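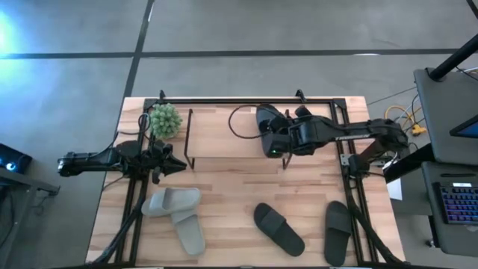 Kiren kit on the bench, slide sandals on the lower half, wire stand at the back. Light on the right gripper is green.

Notebook, evaluation of the Kiren two-arm kit, January. Written by Malou Ketilsson.

Started 09:40. The task for this entry is the sorting of footwear: take the two grey slides and the two black slides, and place each pair on the wire stand. Magdy asked for this task because the customer at Flarden handles returned shoes, and the seller Pullska writes in the offer that the kit is "ready for soft goods". I want to see how far this is true before we say yes to the second kit.

Mounting. The frame clamps on the table edge and it was straight after the first tightening. I checked the corner brackets again after the morning runs and one needed a quarter turn. The manual does not give a torque value. I have asked Pullska for it by mail, no answer yet.

Cables. I am not content with the cable at the right gripper. It makes a wide loop on the table top, and when the arm comes down to the black slides the loop can travel with it. Two times it touched the stand. On the left arm the cables go down along the rail and give no trouble. Thirumalai proposes a spring holder on the forearm. We should ask if this is a part they sell, before we print our own.

Gripping. The fingers are made for boxes, I think. They hold well when they take the slide by the edge of the strap, with one finger inside the opening. When they take it by the sole, the slide turns in the fingers and falls at the toe side. The grey pair is easier for the left arm when one slide lies flat in the direction of the arm. The one which points down to the table edge needs the wrist to turn almost to its limit, and then the software stops with a joint warning. Same warning for the right arm with the black slide near the rail, it is too near to its own base.

I recorded 98 runs in total, until 16:15. I have not yet separated good and bad, Agustina will do it with the same rules as for the last kit so that the numbers can be compared. Please do not delete the short ones, in those the arm stopped by itself and I want the log.

Software. Starting takes long. The recording tool asks for the task name every time and does not remember it. Export worked at first try.

Offer. Price for the support plan is per year and does not include replacement fingers. Gunnlaugur says the fingers were included when she spoke with them on the telephone, so this must be written in the contract.

To do:
- cable loop, right side, before any more runs
- try the softer finger pads (the drawer under the printer, if they are still there)
- move the stand 130 mm towards the back rail and repeat with the black pair only. The plant must then go somewhere else.
- ask Pullska: torque, spring holder, joint limit for wrist

My opinion for now: the arms are good, the fingers are not suitable for shoes as delivered. I would not sign before we have tested with other pads.

M.K.

Added by Thirumalai, 17:05: the joint warning can be set later in the config file, but I would leave it as it is until they answer.

Vigfúsdóttir Workshop | Contact | © Vigfúsdóttir | Back to top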